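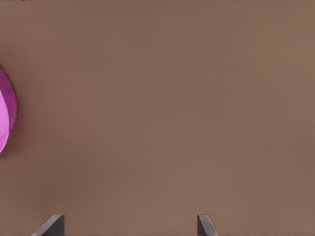
Punden G3 Simulation Seat: Pricing and Planning

The Punden G3 seat is a one-year software license for testing parallel-gripper picking before any hardware is ordered. It includes the wrist-camera view with both fingertips modeled, a flat work surface, and a starter set of rounded and boxy objects.

Price per seat, one year: $2,054
Renewal: $2,065
Minimum order: 3 seats
Part code: JUS-54

What you get

Gripper model with adjustable finger opening
Tabletop scene with soft, even lighting
Object import from standard mesh files
Run logs you can open in a spreadsheet
Email support from the Okthorpe office

What you need to supply

A desktop computer with a recent graphics card. A laptop will run the tabletop scene but slows down with larger meshes. You also need your own part models if you want results for your own products. Malabanan can build these from drawings, quoted separately.

Planning notes

Most buyers run the seats for a full budget year and decide on arms and grippers at the end of it. If your capital requests are due in May, order early enough to have pick results in hand. Start with objects that sit off to one side of the fingers, so you can see how far the arm has to travel before it closes. Travel takes up a large share of cycle time and is easy to leave out of a quote.

The license does not cover the gripper itself, mounts, cabling, or safety fencing. Jusever sells those as a separate package.

Ordering

Send purchase orders to Edgardo Cruzado in sales. For technical questions before you buy, ask for Jhun Samonte. License keys are sent by email after payment clears. Seats can be moved between computers at the same site at no charge.

Prices updated February 16, 2022.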